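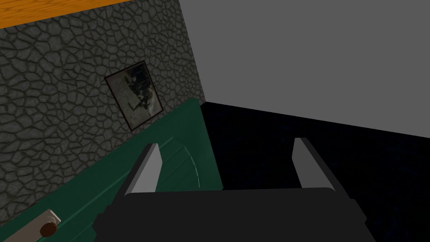
斯特达索普（Stedarthorpe）消息 会开门的机器人，得先看过许许多多次开门。Gravineo实验室近日公开了新一批仿真示范数据，共1,426段完整操作记录，全部由操作员在虚拟房间里一段一段录成，内容只有一件事：走到门前，把门打开。

这批数据取名Rilside，去年8月动工，今年3月收尾，2018年3月31日起向高校和研究机构开放申请。对做机器人学习的人来说，这是个让人高兴的消息。开门看似简单，却一直是家用和服务机器人的拦路虎：门把手有圆有长，门有推有拉，墙角有宽有窄，换一扇门，原来写好的动作程序往往就得重来。研究人员这几年越来越愿意让机器从示范里自己学，可示范从哪里来，始终是个头疼的问题。

Gravineo的办法是先在电脑里录。操作员手持控制器，眼前是夹爪后上方的视角，手往前送，屏幕里的两根手指就往前送；手指合拢，夹爪也跟着合拢。每一段记录都保存了夹爪的位置、朝向、开合程度，以及同一时刻的画面。学习系统拿到这些材料之后，要做的就是从画面推出下一步该怎么动。

房间是由程序搭出来的。墙面、地面、门板颜色、门把手样式、灯光明暗，每次录制前都重新抽取一遍，有的组合相当古怪，石墙旁边接一面素墙，亮处很亮，暗处几乎全黑。项目组并不打算把房间做得像样板间。他们在随数据发布的说明里写道：“我们希望系统记住的是门，房间怎么变都不要紧。如果它只认得白墙上的白门，那录得再多也没有用。”

这种思路在仿真研究里已有不少人尝试，Rilside的可贵之处在于把人的示范和随机变化的环境放到了一起。过去许多仿真数据是由脚本自动生成的，轨迹整整齐齐，速度也差不多。人录出来的就不一样了：有人喜欢从侧面慢慢靠过去，有人直奔门把手；有时候手指夹偏了，松开，退一点，再夹一次。这些补救动作全都留在记录里，一帧也没有剪。项目组认为，机器人真正上手时总会有偏差，偏了以后怎么救回来，恰恰最需要人来教。

参加录制的操作员共有13名，多数是斯特达索普本地的在校学生，之前没有接触过机器人。每人先练习一个下午，熟悉控制器和屏幕之间的距离感，随后分班录制，每班2小时，中途休息。练习时最常见的毛病是伸得太快，夹爪撞上门板；其次是手腕转过了头，圆形把手从指间滑脱。练得多了，手就稳了，后期录制的速度比开始时快了不少，废弃的片段也明显减少。

一位操作员在录制日志里这样写：“头几天总觉得那只手不是我的。到后来，看到门把手在画面边上露出一点点，手就已经往那边去了。”另一则日志只有一句：“今天碰到一扇绿门，拉了五次才开，很有成就感！”

录制之后的整理同样费工夫。每段记录都要由两个人分别看一遍，标出接近、抓握、转动、拉开这几个阶段的起止时刻，两人标得不一致的，再坐到一起重看。没有打开门的片段单独归类，一并公开，方便研究者比较成功和失败的差别。项目组说，最难标的是“接近”到“抓握”之间的那一小段，手指已经到了把手旁边，可还没有夹住，究竟算哪一边，光是统一标准就讨论了好几轮。

数据存储和分发由Tierney负责。这家本地软件公司为项目写了一套浏览工具，可以按门的颜色、把手形状、墙面材质和操作员编号筛选片段，也可以把同一扇门的不同开法排在一起播放。记者在现场试用了一会儿，确实方便：输入条件，列表就出来，点开一段，画面和夹爪的开合曲线同步往前走。看得久了，竟能从动作的快慢里猜出哪几段是同一个人录的。

至于用这些示范训练出来的系统表现如何，项目组目前说得比较谨慎。初步试验只在仿真环境里做过，系统在没见过的房间里已经能够找到门把手并尝试抓握，但转动和拉开这两步还不稳定，碰到光线很暗的房间尤其容易出错。完整结果要等下一轮试验结束后再发表。从仿真走到真实的门，中间还有一段路，摩擦、门的重量、把手松动，这些在电脑里都只能大致模拟。

项目组已经在准备下一步。计划中的第二批数据会加入抽屉和柜门，同时录一部分真实机械臂的示范，与仿真片段配对使用。录制场地仍设在斯特达索普，新一轮操作员招募将在今年8月开始，不要求有编程基础，能坐得住、手不抖就可以报名。

申请使用Rilside数据的机构需提交一页研究计划，注明用途和负责人联系方式。数据供非商业研究免费使用，浏览工具随数据一同提供，操作说明目前有中文和英文两种版本。已经拿到试用权限的几个课题组反馈相当热烈，提得最多的要求是希望增加双手操作的片段，也有人问能不能录关门。项目组答复说，关门已经列入计划，双手操作还要看控制器改装的进度。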